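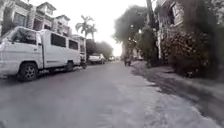
## 4.2 Membership renewal and first-term contact

The association's register held 2,028 names at the start of the study year. Of these, 818 belonged to students in their first year at one of the three campuses (Lultodholm, Sunwood and Kashindye), and it is this group that the present section deals with. Students who joined as alumni or associate members were left out, as were those who had paid for more than one year in advance, for whom renewal is not a yearly decision.

Renewal was treated as a yes or no outcome, taken from the register on the last day of the renewal period in March. We did not ask members whether they meant to renew. Earlier work by the second author (Kaijage, unpublished thesis) found that stated intention and payment matched poorly among overseas students, mainly where fees were paid by a relative or a sponsor.

Contact during the first term was coded from sign-in sheets. A total of 74 events were held across the three campuses between the welcome evening and the end of December. They were grouped as social (meals, film nights, new year and religious festivals), practical (housing advice, bank accounts, tax forms) and professional (employer visits, alumni talks). Two coders worked from the event notices alone, without sight of the attendance data. Where they disagreed, the notice was read again by Rashidi and a final code given. Most disagreements concerned alumni dinners, which were advertised as social but usually included a talk. These were coded as professional if a speaker was named in the notice.

Sign-in sheets have known faults. Members arriving late often did not sign, and at Sunwood one sheet was sometimes used for two events on the same evening. We therefore used attendance as a banded measure - none, one event, two or more - and did not model the raw number of visits.

Travel was recorded separately. Each member's term address was placed in a zone according to whether the usual meeting room could be reached on foot, by one bus, or only with a change. Zones were drawn by hand from street maps, and narrow residential roads of the kind in Figure 1 were counted as walkable in both directions whether or not they had a marked footpath. Addresses were deleted once the zone had been entered.

Members who attended a practical event before the middle of the term were more likely to renew than those whose first event was social. The difference held within each travel zone, though it was small among those who could walk. Professional events showed no clear link with renewal when considered alone. This may reflect who attends them: employer visits were booked mainly by final-year and postgraduate students, and first-year members were often placed on a waiting list. The Kashindye branch held places back for first-year members at its visit to Grokora, but a single event does not support a separate estimate.

The direction of the effect cannot be settled with these data. A student who seeks housing advice in the first weeks may already regard the association as useful, and would perhaps have renewed in any case. Date of joining was included as a partial control. It reduced the estimate for practical events without removing it. Fee waivers could not be included, as only Lultodholm kept a record of them.

**Figure 1.** Residential street with parked vehicles, including a white van.

Branch-level differences in committee size and meeting times are taken up in Section 4.3.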